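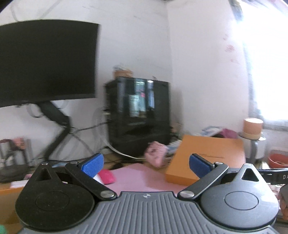 A hand-held gripper, seen from behind.

Call for participants: Culska fans, lapsed Culska fans, and people who were married to one

Did you own the gray robe? Did you wear it to a shopping mall? We would like to talk to you.

Olleter Audio is making a podcast series about Culska, the synth-metal band from Camberg who recorded 7 albums, wore hoods for all of them, and inspired a following that a local paper once called "a worry for the parks department." The band has had plenty of chances to explain itself, mostly in liner notes. This series belongs to the audience.

We are looking for:

People who went to the early shows at the Leitão Ballroom, including the one where the fog machine set off the sprinklers. Nearly 3,000 people have told us they were there. The room held 400, so please bring a ticket stub, a photo or a very convincing story.

Anyone who wrote for, printed, stapled or was banned from a Culska fanzine.

Former members of the street team, especially if you still have posters under a bed.

Parents, siblings, roommates and spouses who never cared for the music and heard every note of it through a wall. You don't need to be nice.

People who left after the acoustic record. We understand. Rodrigo Garcia, our sound editor, left after the acoustic record and has been asked to stop bringing it up in meetings.

What's involved

One recorded conversation with our host, Yetunde Ojo, lasting up to 90 minutes. You can come to our studio in Camberg or do it from home over a decent connection. If you choose home, please find a room without a parrot in it. We may ask for a shorter follow-up call once we've heard what everybody else says about you.

We'll record through September, with evening slots from 7 p.m. for people who have jobs.

We pay a flat fee of $75 per interview, plus bus or train fare within the state. Robes are not reimbursed. If we borrow photos, tapes or zines, we scan or copy them and mail them back insured.

You can use a first name only, or a fan name, provided we can say it on air. You can also withdraw your interview at any point before the episode is locked, and we'll tell you when that is.

You must be 18 or older. You do not have to like the band, and you don't have to know the words to "Harrow Me." (There are four words. You probably know them.)

The band is not involved in the series and we can't pass along demos, letters or marriage proposals.

How to apply

Send a few lines to Janelle Lumbao, producer, at the Olleter Audio contact page, with "Culska" in the subject line. Tell us when you first heard the band, who was with you, and whether you're still speaking. Please don't attach your ranking of the albums. We have 10 of those already and they've caused trouble in the office.

Janelle replies to everyone within two weeks. Questions about fees and release forms go to Judite Vieira at the same address.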